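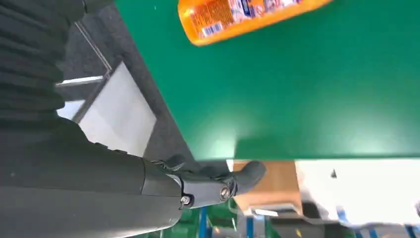 Night bus to Bonau starts this week, and it runs all the way to the lake

Jara, 1 September 2002

People in Jara who have spent years leaving parties, late shifts and second halves early to catch the last bus home can finally stay put. The first night service between Jara and Bonau leaves the market square at 11 on Friday evening, and it will run every Friday and Saturday night through the winter.

The route has been talked about since the old evening train was dropped, and this time it is really happening. The bus goes out past the hospital, through Provov and along the lake road to Bonau, with a last departure well after the restaurants have closed. Two drivers have already been taken on for it, and both know the lake road well from the daytime run.

"I've been asked about this bus at the bakery, at the dentist and once at a wedding," said Zulema Salinas, who manages the timetable for the bus company. "I'm so pleased to be able to say yes, Friday, bring your fare."

The fare is the same as during the day, and weekly passes are good for it too. Children under 8 ride free with an adult, although Salinas doubts there will be many of them on the later trips!

A trial run in August gave a pretty good idea of what to expect. It was put on for the open-air concert at Provov, and the bus filled up so fast that a second one had to be sent out from the depot. Keegan Vachon plays trombone in the town band and rode home on it with his instrument across his knees. He said half the bus was singing by the time they got to the bridge.

"Usually I pack up during the last number and run," he said. "I'd never heard how the concert ends from anywhere except the parking lot."

Hospital staff are likely to be among the regulars. Trinidad Farías works evenings on the children's ward and lives in Bonau, and until now she has paid for a taxi or slept at her sister's place in town. She asked for the stop to be moved from the main road to the side entrance, where there is a shelter and a light, and the company agreed. The new sign went up on Thursday.

There is good news for Mokness as well. The village is a little off the route, but the bus will turn in there if a passenger tells the driver when getting on. Going the other way, anyone in Mokness who wants to be picked up needs to phone the depot before six that evening.

In Bonau, the café by the landing stage is staying open late on both nights to see how things go. Owner Timothée Marchal plans to serve soup and toasted sandwiches – and his plum cake, for as long as the plums last. He has also put a bench outside facing the bus stop.

The service will be looked at again in spring, when the company decides whether to add Sundays and the nights before public holidays. Passengers can leave comments with the driver or at the ticket window in Jara.

Printed timetables are available now at the ticket window, the library and Marchal's café. The one in last week's paper left out the stop at Provov school. Buses do stop there, in both directions.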